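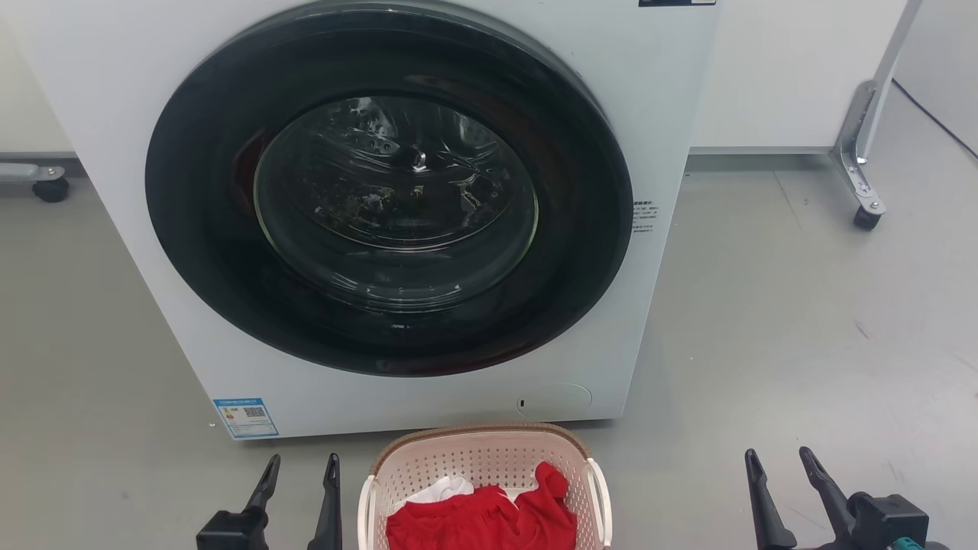 Morning all! I promised an update on the crewel work cushion and then went quiet for most of February, so put the kettle on and I'll try to catch you up.

First, the leaves. If you remember, I'd been grumbling about the big curly one in the bottom corner, which I'd filled with long and short stitch in three greens and which looked like a wet cabbage. It's gone. I unpicked the lot over two evenings (with the little curved scissors, and a lot of muttering) and did it again in fishbone with a darker vein, and oh, it's so much better. The linen has a few fluffy patches where the old holes were but once the seeding went in round it you'd have to be looking.

The wool is from Talpur, the shop Noreen Sial runs in Beltumville. It's a lovely springy two-ply and I've got 12 shades of it now, which is more than the pattern asks for - I saw a mustard and lost my head. Noreen says to work with shorter lengths than you think, forearm length at most, and she's right. My stem stitch has stopped going thin and hairy at the end of every thread.

On Saturday I took it along to our stitching group and had a go at the bird. I'd been putting the bird off for weeks! Nathalie Van Hecke sat with me and showed me how to start the breast feathers from the tail end and work up towards the head, so each row tucks over the one before. I'd been planning to go the other way. He has a proper plump chest now, and a slightly cross expression that I'm going to leave alone.

Mohsin Butt brought his blackwork sampler too, finished and framed. 616 little motifs, all different, all in one strand of black silk. He keeps a notebook with every one charted and let me copy out four for a needlecase I've got in mind for my sister's birthday.

Still to do on the cushion: the French knots in the flower centres, the bird's feet, and a backing. I've got some rust-coloured velvet but I'm worried it'll creep all over the place under the machine. Has anyone backed crewel with velvet? Did you tack it, or pin it, or give up and buy cotton? Do tell me in the comments, I'd like to get it cut out before next weekend.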